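Progress report no. 2: the Nesteck Winter Beer and Cider Festival
Wednesday, August 18, 2021
14 shares | 3 comments

Hello Mared, and hello to everyone else at Plindard who gets these passed along,

I promised you something longer than last time, so get a cup of tea. The short version is that we have a site, we have most of our brewers, the licence application is in, and I'm still worried about the coaches. The long version follows!

First, the site. You'll remember that when you agreed the grant we were choosing between the old cattle market and the field behind the school. We've gone for the cattle market. It costs more to hire but it has a hard floor, a roof over two thirds of it and proper drains, and after the mud at the spring fair I wasn't going to put long benches and a brass band on wet grass in December. The council signed the hire agreement last month and the deposit has gone out of the first instalment (it's the top line on the sheet I sent with this).

The layout has changed a bit from the drawing in our bid. The bar now runs along the back wall, because that's where the power is, and the band has moved to the east end so that the houses on Clelik Road get the backs of the speakers. I walked round there one evening and talked to people on their doorsteps. Most were friendly, a couple were not keen at all, and one gentleman wanted to know if there would be dumplings. There will be dumplings.

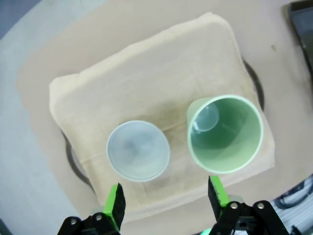
On to the brewers. We said in the bid that we'd have 20 small producers pouring over the weekend, and so far 14 have said a firm yes, with three more who want to see the final stall price before they commit. The cider side is stronger than I expected. Beer has been slower, mainly because a lot of the little breweries had such a rotten year and don't know yet what they'll have in the tanks by winter. I'm ringing round again next week and I think we'll get there, but if you hear me sounding tired on the phone, that's why.

The Devadiga family are doing the hot food, which I'm thrilled about. They've fed the rugby club dinner for years and they know how to get plates out to a hungry crowd without a queue to the car park. They've asked for an extra sink and a second gas point. The sink is easy. The gas point needs a certified fitter and I've had two quotes, one of them silly. I'll go with the sensible one unless you'd like to see both first.

Glasses next, and I know this was the bit your panel asked most about. We're going with a returnable glass and a deposit, as promised, and no throwaway cups at the bar. Sivaprasad Lobo has taken this on and he's been brilliant with it (he used to run the glass store at a racecourse, so none of this frightens him). His plan is two return points, one by the main gate and one by the toilets, and a wash line hired in for the weekend. He wants us to order 30 per cent more glasses than our busiest session needs, so the wash line can fall behind for a while without the bar running dry. I thought that was greedy until he showed me his workings, and now I agree with him.

We have changed one thing in the budget here and I want to be open about it. The bid had us buying printed glasses with the year on. We've taken the year off. It looks a bit plainer, but we can use whatever's left over next time, and the printer knocked a little off the price. If Plindard would still like its name on the back, send me the artwork by the end of the month, please, as they've given us a firm cut-off.

Music! The oompah band is booked for both evenings and the school brass group will do the Saturday afternoon. I've also had an offer from a folk trio who play for their supper, and I've said yes to that very quickly. The only gap is Sunday lunchtime, when I'd like something quiet that families can talk over.

Now the coaches. We said we'd lay on transport from the station and the villages so that people weren't tempted to drive home. The firm we'd pencilled in has sold half its fleet and can only offer one vehicle, and one won't do. I've asked two others for prices. If both come back high, I may need to ask you about moving money across from the publicity line, which is underspent at the moment as the local paper has been very generous with space. I'm not asking yet! I just don't want it to land on your desk as a surprise.

Stewards are coming along. We have 28 names, which covers the daytime sessions nicely and leaves the two evenings thin. The training session is set for the autumn and the first-aid people will run it with us. I'd like everyone on the gate to know how to refuse somebody entry kindly, because it's much harder than it sounds and last time we rather left them to it. 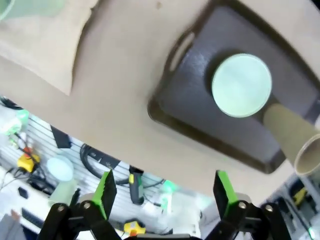

Will there be anything for people who don't drink?
There'll be a separate bar for soft drinks, hot apple juice and low-alcohol beer, with its own queue, and the price of an afternoon ticket is lower for anyone who doesn't want beer tokens.

Mared, that was the one your panel sent over in July, and I hope it covers it. The hot apple juice is coming from the same farm as two of the ciders, so it's a short trip in the van.

Money, briefly. We've spent just under a third of the first instalment, nearly all of it on the site deposit, the licence fee and the band. Tickets go on sale once the licence is granted and no earlier. We'll hold back 100 for sale on the door each evening, as people in the town grumbled last time that everything had gone to visitors before they'd woken up.

Before the next report I need to settle the coaches, sign the gas fitter, fill the brewer list and get a yes or no out of the fire officer about the heaters. The heaters are the one I'd lose sleep over. It's a big open shed and it gets bitterly cold by eight o'clock.

Could you let me know about the artwork, and whether you want to see both gas quotes? I'm in most mornings, and Sivaprasad will pick up if I don't.

3 comments | Share this report
Contact the festival office | © Nesteck Winter Beer and Cider Festival 2021 | Back to top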